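뼈가 부러지면 몸은 어떻게 고칠까요?

어린이를 위한 우리 몸 이야기

놀이터에서 넘어져 팔이나 다리를 다친 적이 있나요? 살이 긁히면 피가 나고 딱지가 생깁니다. 그런데 몸속에 있는 뼈에 금이 가거나 뼈가 부러질 때도 있습니다. 이것을 골절이라고 합니다.

뼈는 돌처럼 딱딱해 보이지만 살아 있습니다. 뼈 속에는 피가 흐르는 가느다란 핏줄이 있고, 뼈를 만드는 세포와 낡은 뼈를 없애는 세포가 함께 일합니다. 그래서 부러진 뼈는 다시 붙을 수 있습니다. 부러진 막대기나 컵은 스스로 붙지 못합니다.

뼈는 무엇으로 되어 있을까요

뼈의 바깥쪽은 단단하고 촘촘합니다. 안쪽에는 스펀지처럼 구멍이 많은 부분이 있습니다. 이 구멍 덕분에 뼈는 튼튼하면서도 그리 무겁지 않습니다. 뼈를 단단하게 만드는 것은 칼슘과 인 같은 무기질입니다. 무기질만 있으면 뼈가 분필처럼 툭 부러지기 쉽습니다. 콜라겐이라는 질긴 단백질이 섞여 있어서 조금은 휘어질 수 있습니다.

어린이의 뼈는 어른의 뼈보다 잘 휘어집니다. 그래서 완전히 부러지지 않고 한쪽만 갈라지기도 합니다. 싱싱한 나뭇가지를 꺾을 때와 비슷하다고 해서 이런 골절을 생나무 골절이라고 부릅니다.
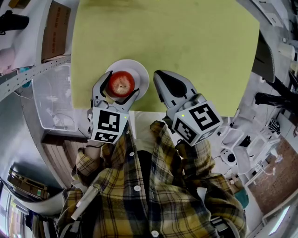 뼈가 붙는 순서

첫째, 피가 모입니다. 뼈가 부러지면 그 안의 핏줄도 다칩니다. 흘러나온 피가 부러진 자리에 모여 굳습니다. 이때 다친 곳이 붓고 아픕니다.

둘째, 무른 뼈가 생깁니다. 며칠이 지나면 부러진 두 끝 사이에 물렁물렁한 조직이 자라기 시작합니다. 이것을 가골이라고 합니다. 아직은 약해서 힘을 주면 안 됩니다.

셋째, 무른 뼈가 단단해집니다. 칼슘이 쌓이면서 가골이 진짜 뼈로 바뀝니다. 몇 주가 걸립니다.

넷째, 모양을 다듬습니다. 새로 생긴 뼈는 처음에 울퉁불퉁하고 두껍습니다. 몸은 필요 없는 부분을 조금씩 없애서 원래 모양에 가깝게 만듭니다. 이 일은 몇 달에서 몇 년까지 이어집니다.

깁스는 왜 할까요

깁스는 뼈를 붙이는 약이 아닙니다. 뼈가 제자리에서 움직이지 않게 잡아 주는 껍데기입니다. 부러진 자리가 자꾸 움직이면 새로 생긴 조직이 다시 찢어질 수 있습니다. 뼈가 많이 어긋났으면 의사 선생님이 먼저 뼈를 맞춥니다. 금속 핀이나 판을 넣는 수술을 할 때도 있습니다.

깁스를 했을 때는 이렇게 합니다.
- 물에 젖지 않게 합니다.
- 가려워도 자나 연필을 안에 넣지 않습니다.
- 손가락이나 발가락이 차갑거나 파랗게 변하면 바로 어른에게 말합니다.
- 점점 더 아프거나 감각이 없어져도 바로 말합니다. 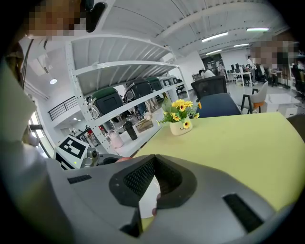
테르트게이트, 2020년 8월 21일

테르트게이트 어린이 도서관에서 뼈 이야기 교실이 열렸습니다. 강사는 샹귈 카흐라만(Şengül Kahraman) 선생님이었고, 어린이 30명이 엑스레이 사진을 보며 부러진 곳을 찾아보았습니다. 선생님은 4월에 손목이 부러졌던 한 어린이의 사진을 2장 보여 주었습니다. 첫 번째 사진에는 뼈 사이에 검은 선이 있었고, 나중에 찍은 사진에는 그 자리에 하얗고 둥근 혹 같은 것이 있었습니다. 그 혹이 가골입니다.

엑스레이 사진에서 뼈가 하얗게 보이는 까닭도 배웠습니다. 엑스선은 살을 쉽게 지나가지만 칼슘이 많은 뼈는 잘 지나가지 못합니다. 엑스선이 적게 닿은 곳이 사진에서 하얗게 나타납니다.

친구가 다쳤다면

친구가 넘어진 뒤 팔이나 다리를 못 움직이거나 모양이 이상하면 억지로 움직이게 하지 마세요. 가까운 어른을 부르고, 어른이 올 때까지 친구가 가만히 있도록 옆에 있어 주세요. 주무르거나 잡아당기면 안 됩니다. 머리나 목, 등을 다친 것 같으면 일으켜 세우지 말고 어른에게 119에 전화해 달라고 하세요.

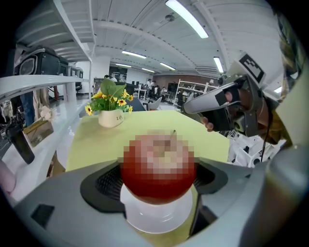

한 번 부러졌던 뼈는 다른 뼈보다 약한가요?

다 나은 뼈는 대개 예전만큼 튼튼해집니다. 다만 깁스를 푼 바로 뒤에는 뼈도 근육도 아직 약할 수 있으니, 의사 선생님이 괜찮다고 할 때까지 뛰거나 매달리는 놀이는 쉬어야 합니다.

낱말 풀이
골절: 뼈가 부러지거나 금이 간 것
가골: 부러진 자리에 새로 생기는 뼈 조직
콜라겐: 뼈와 피부에 들어 있는 질긴 단백질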